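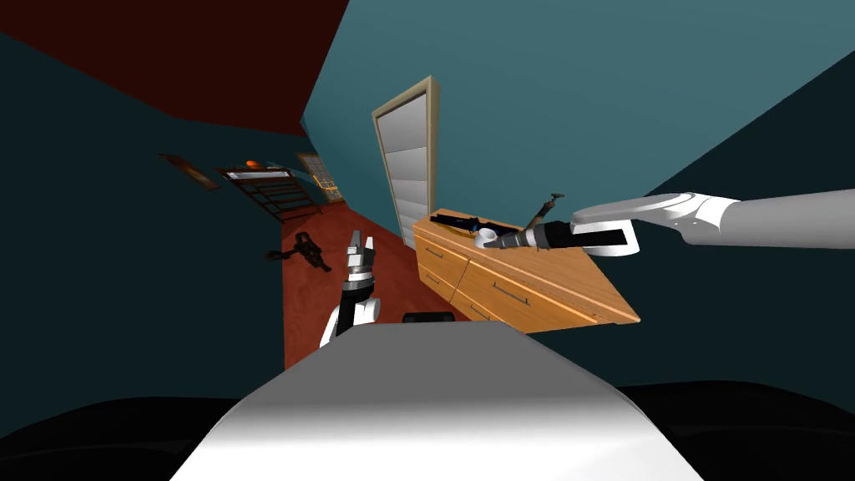 Ticket 496: intermittent hum, Flonlow preamp in acoustic guitar
Status: open

Hum at 60 Hz with the cable plugged in. Stops when the strings are touched. Battery reads good.
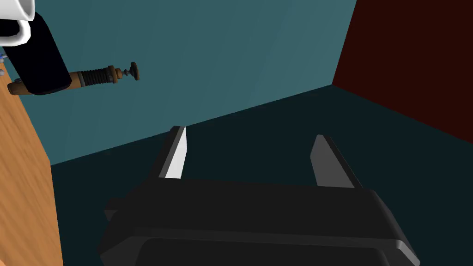

Two-finger gripper, open.

Step 1. Checked bridge ground with a meter. Reading over 2,000 ohms, should be near zero.
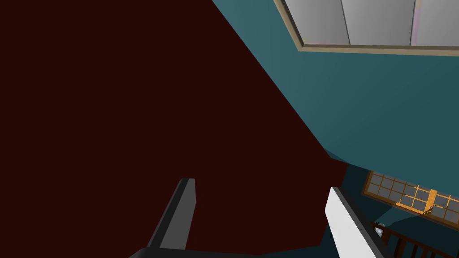 Step 2. Reseated the ground wire at the Jikau end pin jack. Reading now 28 ohms. Hum lower, still present at full treble.
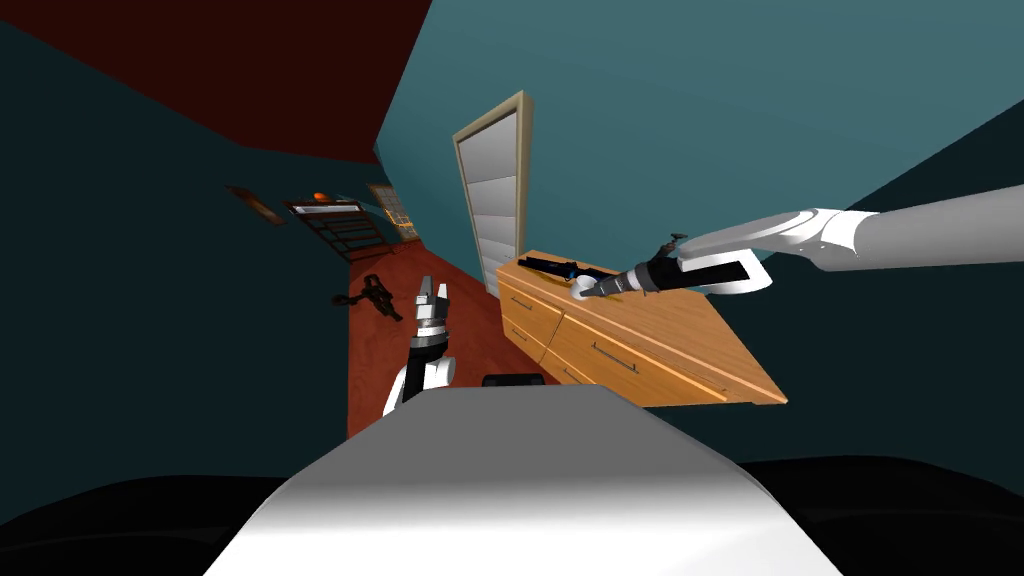 Nabila Gaber: Same fault on my Trultham. The solder joint under the jack washer was cracked. Reflow it before you replace the preamp.

Reflow scheduled. Ticket stays open.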